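Acta de la reunión del Consejo Académico
Instituto Superior Semari
Fecha: 12/3/21

Preside la sesión la vicerrectora de Ordenación Académica, Daryna Kravchuk. Comprobado el quórum, se aprueba el acta de la sesión de febrero con una corrección en el punto 4, donde debe leerse «matrícula parcial».

1. Admisión para el próximo curso

La Secretaría General informa de que se han recibido 1.637 solicitudes, de las que 1.128 cumplen los requisitos de acceso. Quedan 421 pendientes de homologación del título extranjero y las demás han sido desestimadas por documentación incompleta. Se acuerda ampliar en diez días el plazo de subsanación.

2. Convenio con la Universidad de Dullthorpe

Se presenta el borrador del programa de doble titulación. La Facultad de Economía pide que el reconocimiento de créditos se fije por asignatura y no por bloque. La vicerrectora indica que Dullthorpe acepta el cambio si se mantiene la estancia de 2 semestres. Se aprueba el borrador con esa modificación y se remite a la Asesoría Jurídica.

3. Becas Kostiuk

Se revisan las bases de la convocatoria. La nota mínima se mantiene. Se suprime la entrevista personal en la primera fase y se añade un informe del tutor. Votan en contra dos representantes de estudiantes, que solicitan que conste su desacuerdo con el informe. 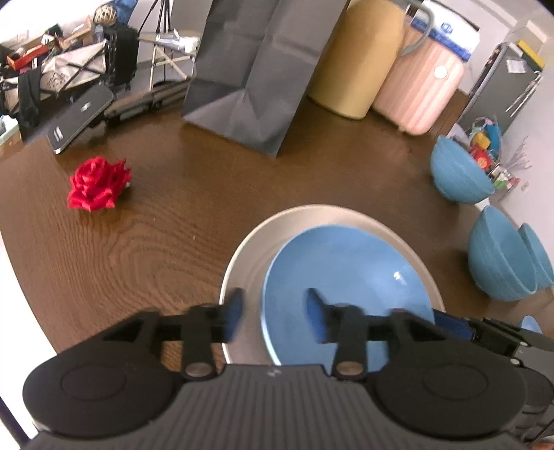 4. Plataforma Memevari

El Servicio de Informática expone las incidencias en el cierre de actas del primer semestre. Varias calificaciones se publicaron sin la firma del segundo profesor. Se acuerda bloquear la publicación hasta que consten ambas firmas y enviar una nota a los departamentos.

5. Ruegos y preguntas

El director de la Biblioteca pregunta por la renovación de las suscripciones electrónicas. Se le responde que figura en el presupuesto pendiente de aprobación. La Facultad de Derecho solicita recibir la documentación con más antelación.

Se levanta la sesión a las 13:40 horas.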